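Eklund opens its Menonton tableware showroom with a new stacking range for small kitchens

Homeware firm Eklund is delighted to be welcoming visitors to its newly refurbished showroom in Menonton this September, and with it comes the first proper outing for Clellon, a range of trays, plates and bowls in soft blues and greens that has been two years in the making (and, if we are being truthful, a fair few cups of tea as well).

The range grew out of a very ordinary problem. Many of our customers live in flats with one short worktop and a single cupboard, and they told us again and again that they wanted pieces they could set out quickly, carry to the table together and put away without a lot of shuffling about. Clellon is our answer – everyday shapes in gentle colours, meant to be piled up, mixed together and used for breakfast, supper and everything in between.
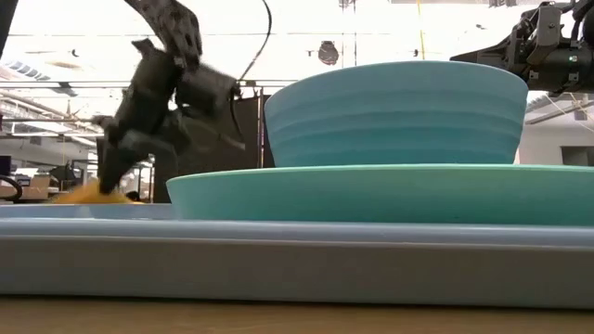
A light blue ridged bowl on a mint-green plate, set on a blue-grey tray.

"I have always liked a table that looks as though somebody is about to sit down at it," said Kjell Holmgren, who leads design at Eklund. "We spent a long time on the colours. I wanted the blue of the bowl to sit happily with the green of the plate, and I wanted people to be able to add a piece now and then without worrying whether it would match what they already have at home."

There are 19 pieces in the range, which will be sold singly and in sets through the showroom and through our stockist Rolar. The first 100 visitors to buy a set in Menonton will be given a cotton tea towel to take home with them. The showroom will stay open until 7pm every Thursday throughout the month, and everyone is very welcome to come in, pick things up and try a few table settings of their own – there is no need to book.

Press contact: Eklund showroom, Menonton, ext. 2874 | © Eklund. All rights reserved. | Back to top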